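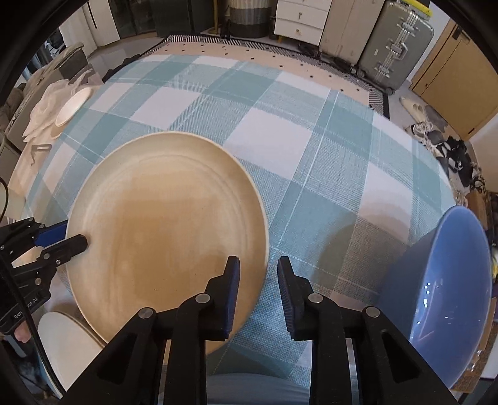
洗碗机装好都一个星期了，盘子拿出来还是一层白雾，是不是机器坏了？有读者在上一节底下这么留言，后面还跟了一句“说明书翻了三遍没翻到”。我猜多半是软水那一步跳过去了，原厂说明书把它塞在最后面的附录里，我自己第一次装的时候也没看到！所以这一节就专门讲软水盐、水硬度和亮碟剂，机型还是我家这台 Prilau 台下款，Lestirar 那台的菜单差不多，不一样的地方我会单独写。

第三节 加盐、设硬度、加亮碟剂

开始之前

进水管和排水管要先接好，具体怎么接看第二节。手边准备一袋洗碗机专用盐、一瓶亮碟剂、一个漏斗（随机附送的那个，白色的，常常跟螺丝包装在一起，别顺手扔了），再加一块抹布。测水硬度的试纸，机器包装里有一条，用完了可以另买，我后来买的是 Clarnley 的，颜色比较好认。

步骤

1. 测水硬度。厨房龙头放一会儿水，接一杯冷水，试纸浸一下马上拿出来，甩掉水珠，等颜色稳定了再跟色卡对。对色的时候到窗边去看，厨房的暖光灯会让颜色偏，我头一回就看错了一档。我家测出来是4档。

2. 把下层碗篮整个抽出来放到一边，内胆底部靠左有个大旋盖，那就是盐盒。逆时针拧开，第一次会有点紧，垫着抹布拧比较省力。

3. 往盐盒里灌清水，灌满为止。只有第一次用需要灌水，以后补盐就不用了。

4. 插上漏斗，慢慢倒盐。水会一直往外溢，别慌，正常的，溢出来的水会流到排水口去。盐倒到离盖口还有一点点的位置就可以停。

5. 把盒口螺纹上的盐粒擦干净再拧盖子。盐粒夹在里面盖子会拧歪，洗碗水渗进去，那一盒盐就白加了（别问我怎么知道的）。

6. 设硬度。关着机，按住“程序”键再按电源，等屏幕上出现字母H再松手，然后用“程序”键一档一档往上调，调到跟试纸一样的数字，按“启动”保存。Lestirar 的是在“设置”菜单里找“水质”，不用按组合键，方便多了。

7. 加盐之后马上空机跑一遍快洗，里面什么餐具都别放。

注意：第7步千万不要拖到晚上再做！溢出来的盐水留在内胆里会锈不锈钢，哪怕只放几个小时也不好。我的习惯是先把快洗程序选好，盖子一拧紧就直接按启动。

注意：食用盐、粗海盐、腌菜盐都不能代替专用盐，里面的杂质和抗结剂会把软水器堵住，修起来可不便宜。

警告：盐盒里绝对不要倒洗涤剂，粉状的、液体的都不行。两个盖子离得不近，可人一犯困什么都干得出来……真倒错了就先别开机，直接打售后电话。

亮碟剂怎么加

亮碟剂的小盖在门内侧，挨着洗涤剂盒。掀开，倒到刻度线，洒出来的一定擦掉，要不然第一锅会全是泡沫。出厂的用量设在中间，我建议先不动它，用几天看看再说：

盘子上有水滴干了以后的圆印子，往上调一格。
玻璃杯上有发蓝的条纹，或者摸着黏黏的，往下调一格。
白雾一擦就掉，用白醋擦更容易掉，这种是水垢，回头查盐和硬度，跟亮碟剂关系不大。
白雾怎么擦都在，用醋也没用，那可能是釉面或者玻璃本身被洗花了，调什么都救不回来，以后换温度低一点的程序。

最后两条请留言的那位朋友先试一下，拿一个盘子滴几滴白醋，等一会儿再擦，很快就能分清。

用多效洗碗块还要不要加盐？

问的人好多。我的做法是照样加。洗碗块里带的软水成分对付水质软的地方够用，我家这种水就有点勉强了，停过一阵子盐，加热管附近很快就结了白的一圈。你家要是试纸测出来是最低那档，可以不加，屏幕上的缺盐灯按菜单里的选项关掉就好。

缺盐灯补完还亮着

别急着再倒！盐要化开，感应浮子才会浮上来，有时候要洗过几次灯才灭。一直不灭的话，把盖子打开看看盐有没有结成一整块，结了就拿木筷子的圆头轻轻捅松，金属的东西不要伸进去。

补盐最好都安排在洗碗之前，补完接着洗一锅正常的碗，就不用单独空跑了。搬了家，或者小区换了水源，记得重新测一次硬度，从第1步开始，灌水那一步跳过。

排水泵有嗡嗡声、门缝滴水这两个问题放在第四节。

本节更新于2024年6月16日。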